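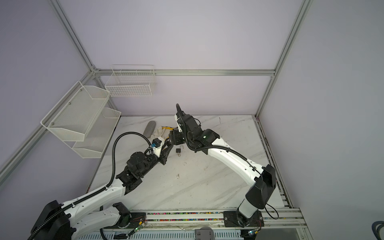
Wanted: Dumpling Reviewer (casual, eats quickly, writes slowly)

Last updated: 2/22/18

Girkasance is a food guide with 3000 subscribers, most of whom write in to tell us we have the wrong opening hours. We need a casual reviewer to cover dumplings, noodles and anything else sold in a shopfront with a laminated menu and one working fan.

Our last dumpling person has moved to the coast and taken up salads. We wish them well.

What you'd be doing

Eating at 10 places between now and the end of June, then filing 449 words on each. The number comes from the page layout and can't be argued with, though plenty have tried. You'll visit unannounced and pay the bill yourself. We pay it back once you've sent the receipt, so please don't leave it in your jeans.

What we're after

You can tell a pleat from a pinch and have a view on black vinegar. You've eaten in the outer suburbs and didn't treat it as an expedition. You can describe a broth without the word "umami", or "hug". Published work is nice, but a long, cranky email to a mate about a bad wonton will do.

A driver's licence helps. Two of the places on the list are behind the same tyre shop, and the bus gives up well before it.

What you get

A flat fee per review, your meal and one companion's. The companion has to order something different and hand over half. Choose carefully.

To apply

Send us a short review of the last thing you ate, even if it was toast. No CVs over a page. If you own, cook at or are married into a restaurant, say so up front.

Recent items
Varkement: new menu, same chairs
Baltinix pie night, reviewed with regret
Where to get a decent laksa before noon
Sheikh grill: go for the bread

Contact | © Girkasance | Back to top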